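Textile handling cell: progress report to Sendosov
Period ending 17th May

The Ergate cell has been back in use for the whole of this period. Most of the hours went into the gripper, which was dropping thin fabric at the end of the last period. We replaced the pads on both fingers, reset the closing force and repeated the wrist camera calibration.

Since the reset the arm has made 2,072 picks. Of these, 522 were on silk and other light fabrics. We logged 45 drops, 32 of them on silk. The rest were on folded cotton, where the fingers took only the top layer.

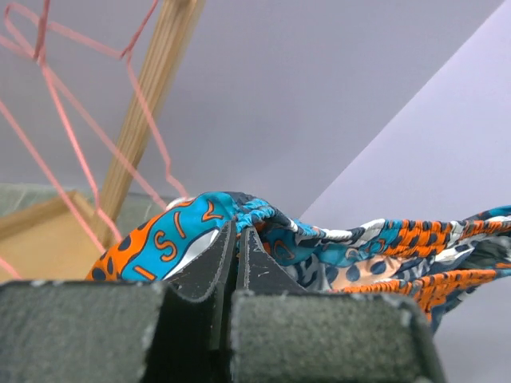 Gripper closed on a printed silk scarf, seen from the wrist camera.

The pad faces pick up lint and have to be brushed at the start of each shift. This has been added to the setup sheet, together with a check that the inner tips line up when the jaws close. One tip had worked loose in the first week. It was refitted with thread lock and has held its position.

The spare cable set from Naseri has not arrived. We are running on the original wrist cable and inspect it when the pads are brushed. Parts spending for the period was $732, all of it on pads and fasteners.

Next period we will run the same fabrics at the Idine site with the new force settings and fit the cable if it is delivered in time.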